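August 2021

Glue trials, week seven. Dagmar wants the Pollel hide glue to win because she bought 128 sticks of it. So far it holds like a promise made at a wedding.

Lap joints in beech, clamped overnight. Pollel let go at 78 lb. The Flilar fish glue was still hanging on when I ran out of weights and had to borrow the doorstop. Redo with proper weights.

Humidity is no help. The gauge by the sink has read the same since June, so either the weather is very steady or the gauge died - I know which I'd bet on.
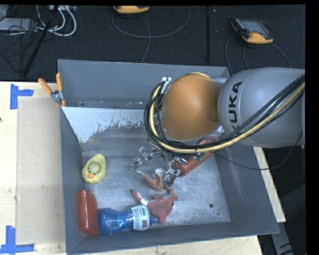 Next batch: cut the Pollel with less water, soak it longer, and keep the pot off the radiator (Drahomíra, this means you). Paulík still owes us the maple offcuts. Ask again Tuesday.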